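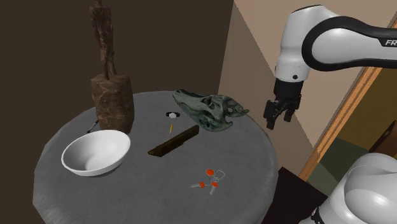

A carved wooden figure, a white bowl and a reptile-like skull share a round table with a few smaller objects.

Trundlow's Odds and Ends drawing nights are back, and they're bigger than ever

TRUNDLOW, Wednesday, June 11, 2025 – If you walked past the old Soylu building on a Tuesday evening in May, you probably heard the music and wondered what was going on upstairs. It was a still life class, and it was packed!

The Odds and Ends drawing nights started up again last month after a long winter break, and the response has been wonderful. The first session drew 66 people, from middle schoolers with ballpoint pens to retired sign painters with their own folding easels. Extra chairs had to be carried up from the bakery on the ground floor (thank you, Dikham Bread, and thank you for the leftover rolls too).

The idea is simple. Everyone brings one thing from home that they would never think of drawing. The things get piled up in the middle of the room, people pick a spot, and then it's two hours of looking hard and making marks. There's no grading and no lecture, and erasers are allowed, whatever your high school art teacher told you.

Eylül Eren, who runs the evenings, has taught drawing in Trundlow for years and still gets excited when somebody pulls a strange object out of a grocery bag. "I've had a trombone mute, a waffle iron, half a birdhouse," she said. "People bring something in as a joke and then spend the whole night on it. You should see how quiet the room gets around nine o'clock."

Eren likes to start newcomers on big, plain shapes and leave the fiddly details for the second hour. She also asks everybody to move seats at least once, which leads to a fair amount of bumping and laughing, and to some terrific drawings of the same teapot from all sides.

The best news is that the series now has money behind it. A spring raffle brought in $993, enough to cover paper, charcoal and the room through the end of the season. That means admission stays free, and anyone who turns up empty-handed can borrow a board and a handful of pencils at the door.

There are 5 sessions left before the fall. Doors open at 7 p.m. every Tuesday, and the stairs are on the Oketon Street side of the building. Kids are welcome with a grown-up, and the freight elevator is running again for anyone who would like to skip the stairs. Street parking is free after six, though it fills up fast when there's a ball game.

The season will close with a one-night show in the same room, with drawings pinned up on every wall from floor to ceiling. Anyone who has come to even one session can hang up to 8 pieces, finished or not. Eren is already collecting clothespins and string, and she'd love more of both. Drop them in the box by the bakery counter any time the shop is open.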